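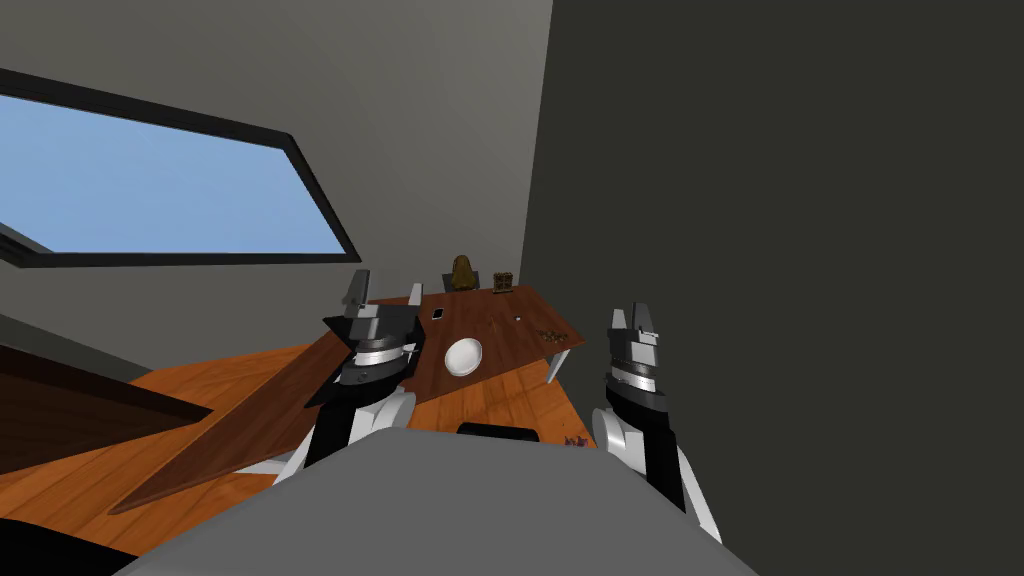
4. Setting up the rainwater tank pump

Righto, the tank's on its pad and the downpipe's connected, so now for the fun bit! I've put in two of these Pakzad pumps, one at my place in Clustthorpe and one at Mum's, and the second took me half the time.

4.1 Sit the pump on its rubber feet, no more than 2 metres from the tank outlet. Mine's on an old paver.

4.2 Wrap the outlet thread with plumber's tape, clockwise, then do the fitting up by hand. Give it a quarter turn with the spanner and stop there.

Caution: don't crank it. I cracked a fitting that way and the replacement took ages to come from Stolach.

4.3 Open the priming cap and fill the housing with clean water until it dribbles out the top. Wait a minute, top it up again and put the cap back on.

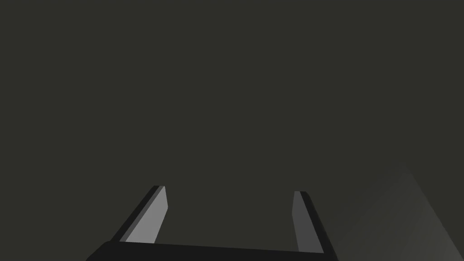

4.4 Open the tank valve all the way, then turn on the garden tap furthest from the pump (yes, before the power goes on – the air needs somewhere to go).

4.5 Plug in and switch on. It'll cough and splutter for about 70 seconds. Once the water's running steadily, turn the tap off and the pump should cut out by itself.

Note: if it keeps clicking on and off with every tap shut, you've got a leak. Check the toilet cistern first, mine was the culprit all through June.

Caution: never run it dry. If the tank's low, switch off at the wall and leave it off till you've had decent rain.

4.6 Write the serial number inside the lid of the filter box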